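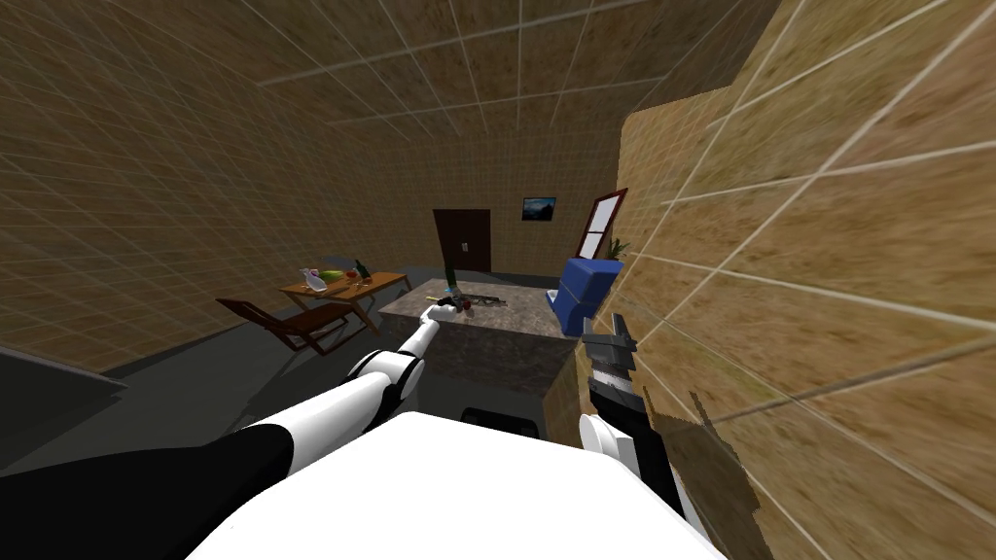 skiststead_jo
Has anyone done the Saturday walk out to Salem? Mum and I are thinking of October, before it gets too warm (she's a slow walker, bless her, but she loves a good chat on the way!).

Younes Slaoui
Oh you'll have a lovely time! Allow 2 hours and bring a hat.

gotitz657
Two hours? Never, not with my knees. I'd say three, and stop for a cuppa.

Younes Slaoui
Fair enough, mate, I do walk fast.

skiststead_jo
Three it is, then. Thanks both!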